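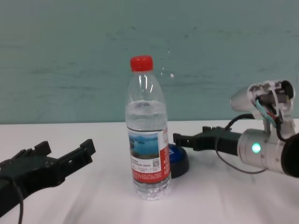 Water bottle, red cap, label with the blue water on it.

Film Talk > Reviews and Arguments > Skerkus (spoilers from page 1, you were warned)

gantry_lane
Posted August 26, 2026

Saw Skerkus last night at the Platton, screen two, the one with the pillar. I'll start with the good because it won't take long. The first half hour is lovely. A lighthouse keeper finds a door in the lamp room, goes through it, and comes out in 1660 in the same lighthouse, except of course it's a bonfire on a rock. She meets the man who tends the bonfire. He's damp and cross. I was fully on board.

Then she goes back and forth through that door so often that I began to worry about the hinges. Every trip comes with a new rule. You can't bring metal. You can bring metal if it's wrapped in wool. You age a year for each visit, unless it's high tide. By the time the priest explained that the door was "a kind of grief" I had eaten everything I'd brought and was reading the ingredients.

It runs 145 minutes. I felt the 45.

marrowfat
Did we see the same film? It's a romance. The rules are there for people who'd otherwise write in. I cried twice, once at the candle scene and once when he learns to say "Thursday's bus" without knowing what either word means, which I thought was the best bit of writing in anything this year.

gantry_lane
The bus line is good, I'll give you the bus line. But she teaches him that and then we get a full scene of the priest explaining why he can pronounce modern vowels. I didn't ask! I'd have accepted the vowels.

Also, two people with that little to say to each other should not be given a whole century to not say it in.

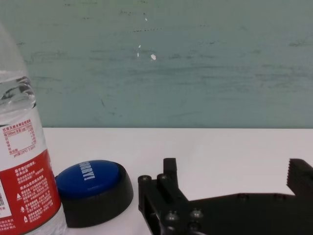 And while I'm moaning, the music. There's one tune, it's on a cello, and it turns up whenever anybody looks at the sea. They live on a rock. There is a great deal of sea.

coldharbour_sid
The tune is lifted from Preto, same composer, same four notes. He's had a good run out of those four notes.

marrowfat
It's a quotation, not a lift. Preto was the director's first film and this is plainly meant as the other half of it. The woman on the ferry in Preto has the same coat.

coldharbour_sid
It's a brown coat. I've got that coat.

pelmet
Long-time reader, don't post much. I went in knowing nothing, having picked it over the one with the dog, and I enjoyed it more than gantry did and a lot less than marrowfat. My trouble was the ending. She bricks up the door from the far side, fine, very moving. Then it cuts to the present day and the lighthouse has a gift shop. Are we meant to laugh? Half the row laughed. The woman beside me was in floods and gave us all a look.

marrowfat
The shop is selling the candle. Look at the shelf behind the till. He kept it lit, and three hundred and odd years later they're flogging copies of it for £6. That's sad AND funny and I don't see why it has to pick.

pelmet
I missed the candle completely. I may have been looking for my other glove.

gantry_lane
I saw the candle. I thought it was just a candle.

Look, I don't mind a weepie. I've got a whole shelf of them and I've defended Cirillo on this very board, to jeers. But Cirillo does its magic in one line. Man falls asleep on a train, wakes up and it's his father's train. Off we go. No priest. You never find out how it works and you never want to, because you're too busy minding whether he'll speak to his dad. Skerkus keeps stopping to hand you the manual.

coldharbour_sid
Cirillo is tosh as well.

gantry_lane
Jeers noted.

tuppenny
I work with tides (harbour office, dull, don't ask) and would like to put on record that the high tide in the rescue scene comes in over the space of one conversation. Quite a short one. If it did that round here we'd lose the car park twice a day.

marrowfat
Time is moving differently for them by that point. It's set up when the clock stops.

tuppenny
The clock stopped because she dropped it in a rock pool.

marrowfat
Which is when time starts moving differently.

tuppenny
I'll take it up with the office.

oddfellow_b
Am I the only one who thought the real problem was him? The bonfire man. I've seen this actor be very good on stage and here he's been told to gaze. He gazes at her, at the fire, at a torch she's smuggled through in a sock. There's a moment where he's supposed to be torn between his duty and the love of his life and he looks like someone trying to remember if he's left a window open.

She's terrific, mind. When she comes back the first time and puts the kettle on with her coat still dripping and doesn't say a word, that's a better film than the one round it. I wanted more kettle.

pelmet
Agree on the kettle.

gantry_lane
Strongly agree on the kettle. I'd forgotten it till you said, and now I'm cross all over again that they had that and still thought we needed the priest.

coldharbour_sid
To be fair to the gazing, he has very few lines. I read that the first script had him chattering away and they cut it to the bone after a test screening. Six hundred people, apparently, and the cards all said the same thing. No idea if it's true, it was in a free magazine.

marrowfat
600 people at a test screening? In what, a stadium?

coldharbour_sid
I only read the magazine. I don't edit it.

marrowfat
Anyway I like him quiet. He's a man who has spoken to seals for eleven years. What's he going to do, banter?

oddfellow_b
He could look pleased. Once. She's just crossed several centuries in wet shoes.

larkrise_dot
Different view from the cheap seats. My mum and I saw it at the matinee and she's 81 and has no patience with anything, she walked out of a nativity play. She sat through the lot and said "well, he should have gone with her" and has brought it up at every meal since. I thought it was slow and far too pleased with its own fog. But I notice we're still talking about it, and the thing we saw the week before I couldn't tell you the name of.

gantry_lane
Your mum has put her finger on it though. Why DOESN'T he go with her? The door works both ways, we see the goat go through. They spend ages on the wool business and never deal with the one question everybody in the room is asking.

marrowfat
Because ships would hit the rock! That's the whole film! He says it!

gantry_lane
When?

marrowfat
In the fog, right before the second storm.

gantry_lane
The cello was going. I didn't catch a word of that.

tuppenny
Nor me. I had it down as something about sheep.

pelmet
"Ships", then, probably.

tuppenny
That does make more sense of the next bit.

oddfellow_b
OK, that changes things slightly. If he can't leave because of the ships and she can't ask him to, then the bricking up is her choosing for both of them, and I'd mark it up a bit. Still think it's a terrible thing to bury under a cello.

gantry_lane
I'll mark it up half a star for the ships and take it straight off again for the sound mix. Two and a half. I won't be going back to check.

marrowfat
Four and a half. I am going back, the Platton has it until the middle of September and there's a subtitled showing, which some of you might consider.

coldharbour_sid
Two. One for each note I hadn't heard before, and I'm being generous with the second.

larkrise_dot
Mum says three and he should have gone with her.

pelmet
Does anyone know if the one with the dog is any good? It's 50 minutes shorter.

tuppenny
Seen it. Dog's fine. There's a beach in it and I have some concerns.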